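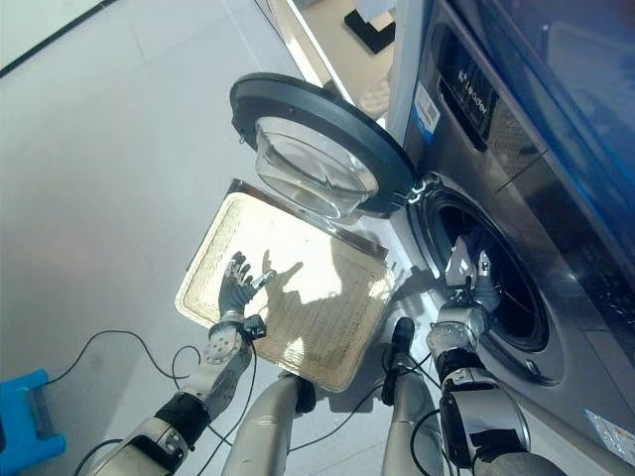
Print this article | E-mail this article

3.2 Visitor recruitment and return rates

Short-stay visitors were recruited at two coastal sites and one river site near Cabanatuan. Each site offered a half-day litter cleanup followed by a guided walk. Bookings were taken through Pledia, which recorded group size, home region, and planned length of stay. Visitors who booked less than a day ahead were left out of the analysis, as were groups made up only of children and their teachers.

Participants filled out a short form before the cleanup and a second form at the end of the walk. The first form asked about earlier volunteer work and the main purpose of the trip. The second asked whether the person would give up another half day on a later trip. Answers were given on a scale with 6 points, where 1 meant "certainly would not." Over 2000 paired forms were usable. Forms with a missing trip purpose were kept, and purpose was coded as unknown.

Figure 4 plots stated intent to return against planned length of stay. Intent rose with length of stay up to four nights and was flat after that. The pattern held at both coastal sites. At the river site the curve was lower throughout, and the gap was widest for visitors on one-night stops. River groups also walked farther between the meeting point and the work area, so the effect of the site cannot be separated from the effect of the walk.

Stated intent is a weak measure of later behavior. We therefore matched forms to Pledia bookings made by the end of the next August. A match required the same e-mail address, which undercounts people who returned in a group booked by someone else. Among matched visitors, first-time volunteers returned less often than those with earlier experience. Trip purpose had little effect once experience was entered in the model.

Group size was entered as a continuous term. Groups larger than 50 were split by the site leader before work began, and each part was treated as a separate group. Removing these groups did not change the sign of any coefficient.

Related items
Edet, A.: Trail fees and day visitors at Histell
Talavera, M. A.: Booking lead time in volunteer travel
Lernora site notes: litter weights by tide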